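Student Projects > Robotics > Project Reports

Teaching a two-armed robot to use a cabinet, October 2021

So my project this term was teleoperation, meaning I drive the robot myself and the computer saves every move so a program can learn to copy me later. I did all of it in simulation (our lab calls the setup Clerulano) and I started back in August thinking I'd be done in a week. Ha!

The task sounds tiny. Reach into the open compartment of the orange cabinet with the right arm, keep the left arm out of trouble, come back out. I recorded 244 runs with a pair of hand controllers and threw out 18 of them, mostly because I bumped the cabinet edge on the way in. 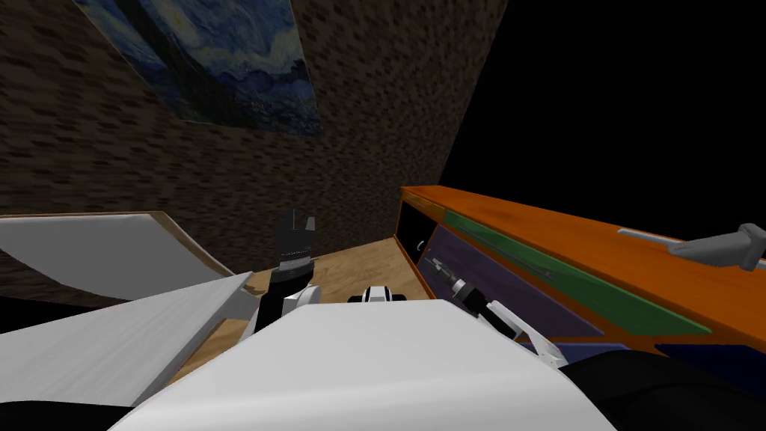
What helped most was slowing way down near the opening. My early runs were fast and kind of jerky, and the first policy I trained (I named it Groka) copied the jerks perfectly, which was funny for one afternoon. After I re-recorded the worst ones at a calmer pace, it got its hand inside on 13 out of 18 tries, up from 5.

Depth is still my big problem. On a flat monitor I can't tell how far the fingers are from the back of the compartment, so I kept stopping short, and now the robot does too. I'd like to try a headset next term, and maybe give the left arm a real job, like holding something!

Back to top | Contact the Urano Student Lab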